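**Swirls and marbling are back on the wall at Truvside**

Oct 6, 2021

Anyone who has walked up the hill at Truvside lately will have noticed the queue outside the old Pradus paper shop, and it is a pleasure to report that the queue is for wallpaper. After a long, quiet stretch in which most of us painted everything the colour of porridge, people are once again asking for pattern, and plenty of it. The shop has sold 2,572 rolls since the spring, nearly all of them in the big looping, marbled designs that many of our readers will remember from a grandparent's hallway (or from the inside covers of old account books, which is where the idea began).

The autumn display opened this week and runs into November. It takes up the whole ground floor, with the Surnetti range of contour papers nearest the door and the hand-marbled sheets from Işık laid out in the long drawers at the back, where you are welcome to lift them out and hold them up to the window for as long as you like. Staff say coral and lavender have been the runaway favourites, with mustard close behind — a colour that was hard to give away only a few years ago.

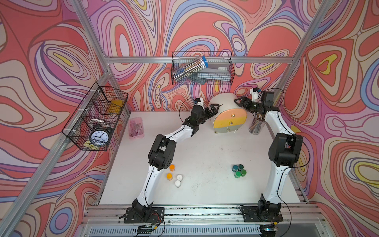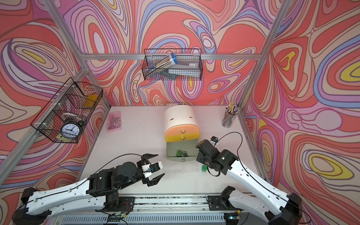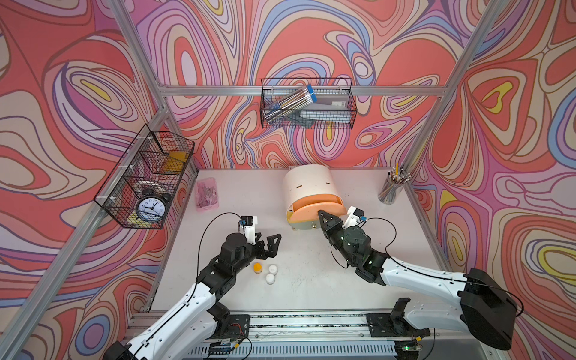
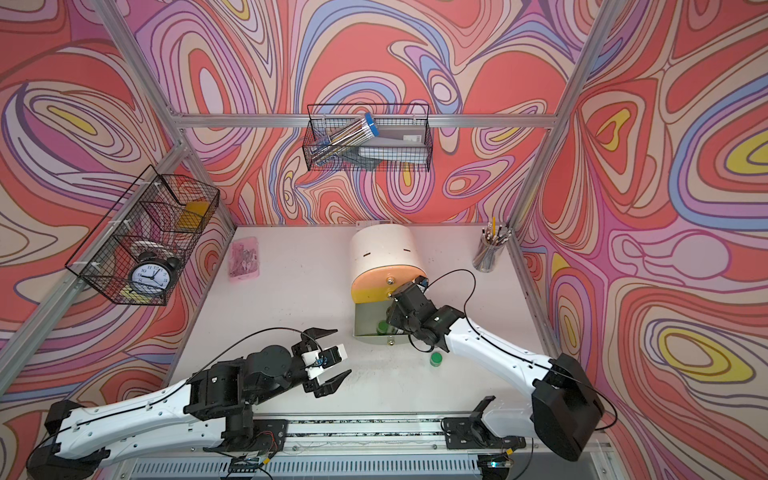

Swirling contour paper in coral red, pink, lavender and periwinkle blue.

For those tempted to have a go at home, the shop is running 3 evening classes on hanging patterned paper, each with 20 places. You will learn how to match a repeat across a seam, how to turn a corner without losing the line of the design, and what to do about the bit above the door, which defeats most people the first time. Paste and brushes are provided, but do bring an apron and an old pair of shoes. There is a children's marbling table on 2 afternoons as well, with trays of floating ink and as much paper as they can get through, and the finished sheets can be collected once they have dried overnight.

Offcuts are being sold by weight from the baskets beside the till, and they make lovely drawer liners and book jackets. If you have half a roll of something old and interesting in the loft, the shop would dearly like to see it — they are putting together a sample book of papers from houses in the town, and will only need to keep a piece the size of a postcard. Places on the classes can be booked at the counter.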